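Chopping board 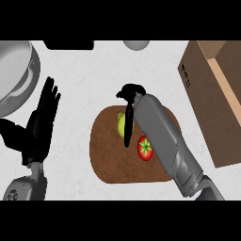

A tomato on a brown chopping board with a wood-grain finish. Computer rendering.

A chopping board (also cutting board) is a flat, hard slab put under food while it is being cut. Saves the worktop, saves the knife edge. Found in nearly every kitchen. Usually rectangular, sometimes round or paddle-shaped with a handle. Bread boards, cheese boards and carving boards are close relatives and often the same thing under another name.

Materials

Wood. The oldest sort and still common. Beech, maple, sycamore, walnut, olive. Close-grained timber preferred, open grain holds food and water. Long-grain boards are made from planks glued side by side; end-grain boards show the cut ends of the wood and are kinder to blades, but heavier, dearer and more likely to split if left soaking.

Bamboo. A grass, not a timber, though sold alongside. Harder than most boards of beech, blunts knives a bit quicker. Light.

Plastic. Mostly polyethylene. Cheap, goes in the dishwasher, comes in colours. Scores badly with use and deep cuts are hard to get clean. Thin flexible sheets also sold.

Glass, marble and slate. Easy to wipe, very hard on edges, noisy. Better for pastry or for serving.

Rubber. Heavy, soft under the blade, doesn't slide. Common in Japanese professional kitchens, less so at home.

Shape and features

Corners may be square or rounded off. Carving boards normally have a groove round the rim to catch juices, some have spikes to hold the joint. Feet stop slipping but mean only one side can be used. A damp cloth underneath does the same job.

Care

Wooden boards are washed by hand in hot soapy water, rinsed, and stood on edge to dry so that air gets to both faces. Drying flat on one side causes warping. Food-grade mineral oil is rubbed in now and then; olive and sunflower oil go rancid and are best avoided. Stains and onion smells come out with coarse salt and half a lemon, more or less. A worn wooden board can be sanded or planed back, wheras a scored plastic one is normally thrown away.

Hygiene

Raw meat and ready-to-eat food should be kept to seperate boards, or the board washed thoroughly in between. Catering kitchens in Britain often use colour coding: red for raw meat, blue for raw fish, green for salad and fruit, brown for cooked... no, brown for root vegetables, yellow for cooked meat, white for bread and dairy. Wood against plastic is an old argument. Bacteria get drawn down into dry wood and tend to die there, plastic is easier to sterilise when new. Either is fine if kept clean.

Other uses

Serving cheese, cold meats and bread. Small boards with a handle get hung on the wall. Also pot stands, at a pinch.

See also

Butcher's block
Kitchen knife
Mezzaluna
Worktop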